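Print this page | E-mail this page
Filed under: Grantee Updates, Home & Work, Robots

Laltholm household chores project: progress report for January
To: Yurani Alvarado, Agudelo Fund
From: Ailbhe Ó Flaithearta

Hi Yurani,

You asked me to skip the charts this time and just tell you whether the machines can do housework yet. Short answer: some of it, slowly, if you're fond of them! Longer answer below.

We now have 3115 recorded chore runs in the Jusia archive, all done by people using the hand-held grippers. Hjalti has been through every one (he says he dreams in pillowcases) and threw out the ones where the tracking dropped. Towels are our happy story. The arm folded a bath towel cleanly in most of its January tries, and Radomír has stopped hovering next to the stop button, so you can tell the mood has changed.

Beds are another matter. A sheet doesn't have a shape the way a cup does, and where it bunches up against a wall the software still can't tell a fold in the cloth from the edge of the mattress. People do it by feel. We've been collecting a lot more bed runs in the laundry and bedroom area to give it a fighting chance.
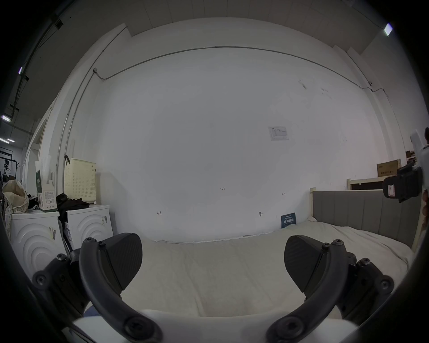
Gripper over the bed, with the two washing machines along the left side of the room.

Wálter swapped us over to the ribbed finger pads before the holidays and I wish we'd done it sooner. The old smooth ones let go of thin cotton at the worst moment, usually halfway through a pull. With the new ones the people doing the runs complain less, and the arm drops fewer corners, though I'd like another month before I put a percentage on that and have you hold me to it.

Laundry loading is somewhere in between. Taking clothes out of a basket one at a time works fine. Dark clothes in a pile are still miserable: the arm sees one big black thing and grabs three shirts, or a sleeve and nothing else. Radomír has an idea about gently shaking the pile first, which I thought was silly until I watched him try it.

Money: we're on budget apart from the Haltel motor controllers, which went up after our order. I've moved $200 over from travel to cover it, and I hope that's all right with you. If it needs a form, send me the form.

Next up are 11 more chores on the list, starting with pillowcases (poor Hjalti) and wiping down counters. I'd also like to bring you over for a visit, any afternoon after 2 p.m. when the arm is running.

Ailbhe

Print | E-mail to a colleague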